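Workshop notebook, Brodville
Thursday, September 19, 2019
Hide glue vs. the liquid stuff, round two

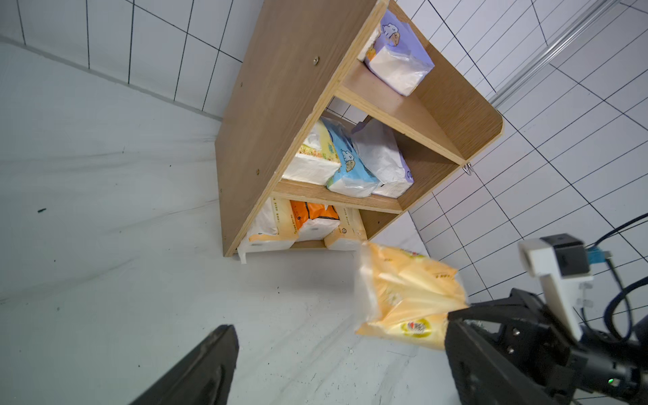 Daiane thinks I'm making the glue too thick again, and she wrote as much in pencil at the bottom of my last page: if it falls off the brush in blobs, it's too thick, thin it and stop being stubborn. Fine. Point taken. I went back and read my notes from the first round and I never once wrote down how much water I put in, so she could be right and I'd have no way to argue.

So today I weighed everything, like a grown-up. One part dry granules to two parts cold water by weight, left to swell in the jar overnight, then into the pot. It came off the brush in a thin string this time and I could hear the little crackle when I pressed the first joint together. Much nicer than last time. (Daiane, yes, I heard you, it's in ink now.)

What I'm after, for anybody picking this book up cold: the Zakaria chairs. Every one of them has at least one loose rung, and whoever worked on them last used white glue on top of the old hide glue, on top of what looked to me like floor wax. I want to know what I can put in those sockets that'll hold through a Brodville winter with the heat cranked up, and that the next person can still get apart. If it can't come apart I don't want it in there. I've spent too many evenings chiseling out somebody else's good intentions.

Test pieces are maple dowels in maple blocks, all cut from the same board, left over from the Lelden bench job. I turned the dowels a hair over and then sized them with the steel plate so they'd match. One batch got the hot glue, one got the bottled liquid hide glue, one got plain white glue just so I have something to be annoyed at. I kept the dry fit the same on all of them, snug enough to need a tap with the mallet and no more. If it needed two taps it went in the scrap bucket.

Pot was set at 140 and sat there very politely. The old pot used to wander all over and I'd come back from lunch to a smell you would not believe, so I'm a big fan of this one. I put a film of water in the outer part and a lid on it, and only had to top up the glue once all morning.

Open time is still the thing that gets me. With the window cracked I had maybe a minute before the hot glue skinned over, and on the third block I fussed with the angle and lost it completely. Had to wash it out and start over. Then I remembered Solange's trick with the heat gun, just a quick pass over the block before the glue goes on, so the wood isn't stealing all the warmth. Huge difference! I got the next ones together with time to spare, and I even wiped the squeeze-out before it went rubbery. I don't know why I don't do this every time. Laziness, mostly. The gun lives on the far bench.

The liquid glue is so much calmer to use. You squirt it, you brush it, you go answer the phone, you come back and it's still wet. But I don't trust the bottle. It has no date on it that I can find, and when I put a dab between two fingers and pulled, I got almost no cotton, only a kind of sticky smear. The hot glue gives you those long white hairs right away. I went ahead and used it because it's what we have, and I'll write OLD BOTTLE next to the results in big letters so I don't blame the whole idea for one tired batch. Somebody please order a fresh one and write the date on it with a marker the minute it comes in the door.

Pull test on the first-round samples, the ones that have been sitting since August. I used the lever and the hanging scale, same as before, reading the number when the dowel first moved.

Hot glue, too thick: moved at 132 pounds, with a nice clean pop. Old glue stayed on both surfaces.
Liquid: crept. I can't give it a number. It started easing out and just kept easing, like pulling a boot out of mud.
White glue: never moved, and I ran out of lever and then out of patience.

I know how that looks for the white glue. I know. But then I tried to get that one apart on purpose, and it took the steamer and a lot of bad language, and the socket was chewed up by the time I was through. The hot glue block came apart with a few drops of alcohol down the side and a wiggle, and after a rinse in warm water I could've glued it right back up. For a chair that's going to be fixed again some day by somebody who isn't me, I'd take that trade every time.

Solange came by after lunch and asked if I'd thought about humidity at all, or was I just going to pretend the wood sits still. I'd been pretending. She says the creep in the liquid sample could be all August and no glue, since the back room was like soup that month, and that I should put one set in the dry box and one set in the damp box and leave them alone until December. I said I didn't have the patience. She said that's why the boxes have lids.

So that's the plan. Half of today's blocks go in with the salt tray and half go in with the drying beads, and they stay there. I've put tape over both lids and signed across it. If you need the dry box for something, ask me first, and if the answer matters more than chairs I'll move them myself.

Other bits, before I forget.

The big band clamp slipped twice. The pawl is worn round on one corner. I filed it a little and it's holding, but keep your face out of the way.

Tried the Astia wax remover on the worst rung from chair two. It lifted the gunk but it also took the color out of the stretcher where I dripped, so don't drip. I touched it back with a bit of walnut crystal stain and you'd have to know where to look. Still, I'm going back to plain mineral spirits and a rag for the others. Slower, but I can see what it's doing.

Chair two also has a crack running up from the back leg socket that I missed the first time around. It opens when you rack the chair to the left and closes right up when you let go. I ran thin hot glue into it with the heat on the wood and flexed it a few times to suck the glue in, then clamped it with cauls and waxed paper. Don't touch it till Monday. I mean it, it looks done and it isn't.

The granules are down to the last third of the bag. The batch we've been using is the 192 gram strength and it suits me, so same again please. I was tempted by the stronger one but it gels even faster and I can barely keep ahead of this.

Still to do: label the new blocks on the end grain (pencil, pen bleeds in the damp box), empty the pot and put what's left in the fridge with a lid on it this time, sharpen the half-inch gouge, call the chair people back and tell them October. Daiane has the rest of the maple if anyone wants to cut a third set.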